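De: Calum Rutherford
Para: lista Horta Pinasel
Data: 8/2/18
Assunto: Re: Poda das roseiras e das amoras

Olá a todos!

Que boa notícia, Ilgın! Respondo por baixo do teu texto.

Ilgın Ersoy escreveu:
> As 24 roseiras do talude já mostram gomos inchados e queria
> começar a poda antes que rebentem a sério. Alguém sabe se
> convém tratar das amoras na mesma altura? E cortamos acima
> do gomo virado para fora, ou isso é só nas trepadeiras?

Acima do gomo virado para fora, sim, e em todas! Corte inclinado, meio centímetro acima, com a água a escorrer para o lado contrário. No ano passado fui demasiado tímido com as do portão e em maio só tinha flor lá no alto (o Remzi ainda se ri de mim). Desta vez, coragem: três ou quatro varas boas por pé e o resto fora.
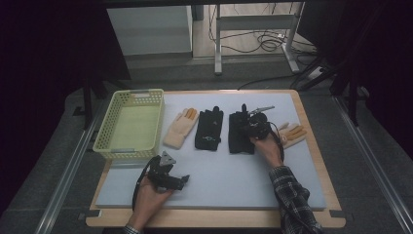
As amoras podem ir na mesma manhã, e digo-o com entusiasmo porque é o trabalho de que mais gosto no inverno. As varas que já deram fruto cortam-se rentes ao chão, as novas atam-se em leque ao arame. Para isto quero luvas a sério: as de malha creme com as pontas dos dedos cor de laranja servem-me bem para atar, mas para puxar silvas levem couro de cano alto. Um cesto de plástico furado, como o amarelo-esverdeado, dá muito jeito para os restos pequenos, a terra cai toda pelos buracos.

O Chukwuemeka pediu estacas da rosa branca, por isso guardem-me varas da grossura de um lápis, com uns bons quatro gomos. Em October, perdão, em outubro, já devem poder ir para o sítio definitivo!

Alguém tem pedra de afiar? A minha tesoura mastiga mais do que corta.

Abraços,
Calum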